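Last updated: 21 October 2023

Skedville Pauses Use of Hand-Held Grippers After Cable Fault

BRONDBRIDGE — Skedville has withdrawn 200 hand-held grippers after a cable fault caused some units to stop recording finger position during tabletop work. No injuries were reported.

The fault was traced to a worn connector at the gripper base. It affects units from the May batch only. 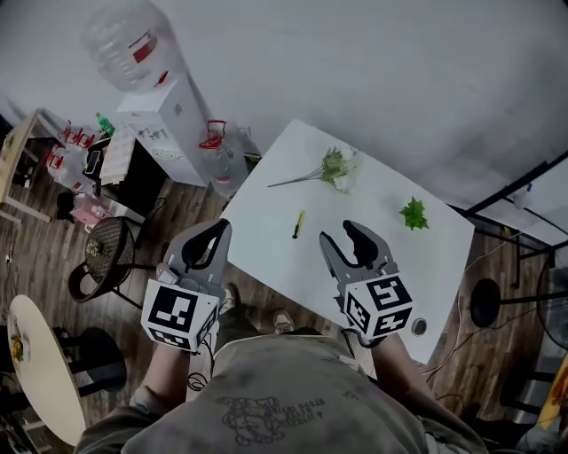
Hand-held grippers with marker cubes at a work table.

"Operators should unplug May units and set them aside," said Diệp Bùi, head of safety. "Please don't tape the cable — send the unit back."

Skedville has checked 2262 recordings and removed 400. Replacement cables are being shipped from Venance.

Media contact: Tín Hầu, Skedville Press Office
© 2023 Skedville | Back to top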